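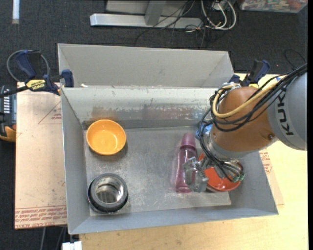 Ticket 2996
Project: Potar bin clearing
Site: Zunik test room
Status: Open, waiting on parts
Opened: 24th August

Problem as reported

The arm is supposed to take kitchen items out of the metal bin one at a time and put them on the drying rack. Bowls come out fine most of the time. Bottles lying on their sides do not. The gripper closes, the bottle rolls or slips, and the arm goes up with nothing. The software then logs a good pick and moves on to the next item.

Customer (Hunt) wants to know if this can be fixed before they decide on putting a unit in their staff kitchen.

Setup

KUKA arm, metal finger gripper, Kokis grasp planner. Bin clamped at both sides. Test load includes a yellow-orange bowl, a red-orange bowl, a short metal container and a see-through pink-purple bottle with a mauve cap.

Log

Entry 1. Ran 128 picks on the standard load. Bowls and metal container acceptable. Bottle failed more often than it worked. Failures are worse when the bottle is close to a bowl, as the planner tries to fit a finger between the two and touches the bowl on the way down.

Entry 2. Checked the depth data. The bottle body is nearly missing from it. The cap shows up well because you can't see through it as easily. The planner treats the cap as the whole object and aims there, too far from the middle.

Entry 3. Put masking tape around the bottle as a test. Depth data is complete and picks are much better. Not a fix - people do not tape their bottles - but it tells us the arm motion is OK and the trouble is on the sensing side.

Entry 4. Raised the grip force. No help with the aim, and a thin-walled bottle got dented. Put the force back where it was.

Entry 5. Changed the success check. It now reads finger width after the lift and compares it to the fully closed value. False "good pick" messages stopped. This part can be closed.

Entry 6. Tried nudging the bottle away from the bowl before grasping. Works if there is open floor next to it. Adds 8 seconds per item, and a round bottle sometimes rolls back.

Reply to customer

You asked for a straight answer on whether it can do the dishes yet. Bowls, yes, if they are not stacked. Clear bottles, no. A person empties the same bin faster and doesn't care what is see-through. We would not put it in a staff kitchen this year.

Next steps

Soft finger pads ordered, part 900. Retest on the same load when they are fitted.
Kokis planner update that handles clear plastic is promised for March. Leave this ticket open until it has been tried.
Do not use the taped bottle for any figures sent to Hunt.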